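MECHATRONIC SYSTEMS 2
Week 6 handout: Cable faults on two-arm sorting cells
Prepared by Bríd Buckley. Lab supervisor: Senan Madigan.

Read this before Monday's lab. It covers one fault on the bottle sorting cell, how it was traced, and what you are expected to check before you enable either arm. Bring your own fault log sheet.

The task is to clear plastic bottles and containers from the table into the orange bin. Both arms can reach the work area. The wrist cables run outside the links.

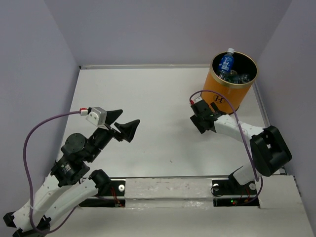
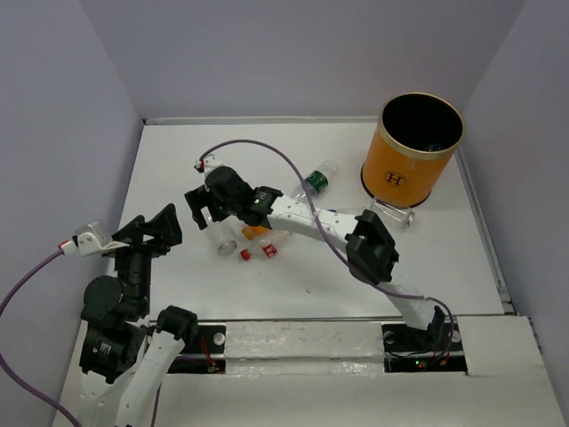
Cell with purple wrist cables on both arms.

1. Fault summary

During an unattended run in March, the right arm stopped responding to image-based grasp commands partway through a cycle. The joint controller stayed up and reported no error. The wrist image stream had frozen, and the planner kept using the last good image. The gripper closed on a spot where there was no longer a bottle, lifted, travelled to the bin and opened. It repeated this until the cycle counter reached its limit.

Logged values:
Cycles set: 200
Cycles completed before first frozen image: 86
Arms affected: right only

The Drarkel supervisor software recorded the remaining cycles as successful. It counts a cycle as complete when the gripper opens over the bin. It does not check that anything was dropped.

2. Cause

The fault was intermittent loss of contact at the wrist connector. The cable loop was long enough for every pose when the arm moved slowly. At full speed the loop swung, caught on the elbow housing and pulled sideways on the connector. Contact usually came back when the arm returned to its rest pose, so a static continuity test passed every time.

Two items made the fault worse:
a) The cable clip on the forearm link had been removed during an earlier gripper change and was not refitted.
b) The stale-image timeout in the Dasero driver was set to zero. In this driver zero means "never time out".

3. How it was traced

The first guess was a software fault, and most of a morning was lost on it. The order below is the one we should have used.

Step 1. Compare image timestamps with joint timestamps. If the joints advance and the images do not, stop looking at the planner.
Step 2. Power down. Inspect the connector for side play and the cable jacket for rub marks.
Step 3. Power up at reduced speed. Jog the wrist through its full range with the stream open on the monitor.
Step 4. Repeat at working speed with the guard closed. Note the joint angles at which the stream drops out.

Step 4 reproduced the fault. Step 3 did not.

4. Safety points

A frozen image is a motion hazard. The arm moves with full confidence toward a table it can no longer see, and in a shared area the other arm may be in the way. The collision check used planned positions for both arms, so it would have held here. It gives no protection against a hand.

The stop button cuts motor power. It does not hold the arm up. Expect the links to sag and keep clear of the space under the elbow.

Do not reseat a wrist connector with the motors live.

5. Changes made

Clip refitted, with a second clip added near the elbow. Stale-image timeout set to a non-zero value and written into the start-up checklist. Grandix strain relief ordered for both wrists, not yet fitted. Drop confirmation at the bin is still open and is offered as a project topic.

6. Before the lab

Write half a page on why the static continuity test passed. State which single check would have stopped the run soonest, and where in the control loop you would put it.

Reading: Mac an tSaoi course notes, section on moving cables.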